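Vimeck's drought-tolerant bean is back for its third try at approval, 8 years after the first application. The bean has used the time well and grown every summer in Clunen.

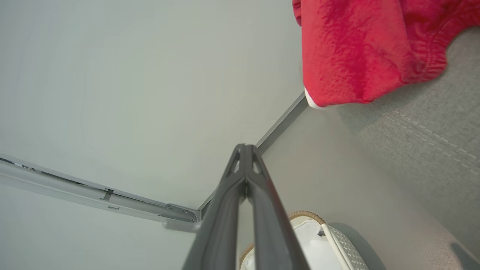
Growers there would have settled for a flat no by year two, one reader wrote in, as you can't plant a maybe.

The latest review runs to 14 chapters, most of them on pollen.

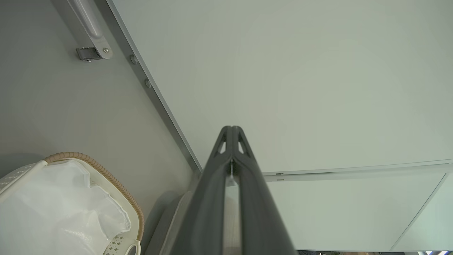 A decision is due in August, when planting season will be safely over. Rival seed firm Cliken has asked for 27 more days to comment.

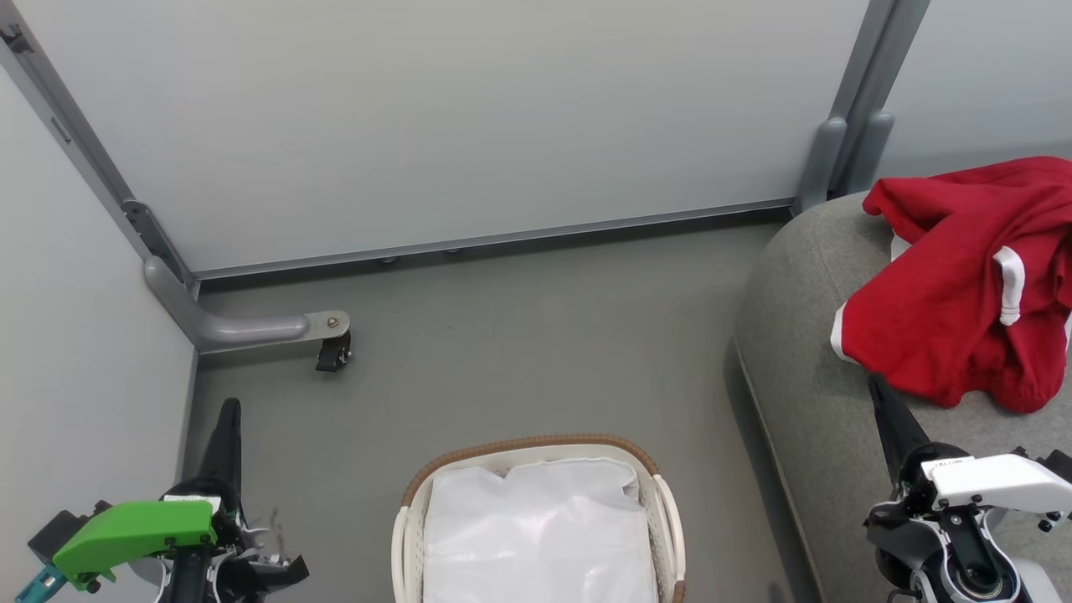 *A red garment with white trim on a gray sofa.*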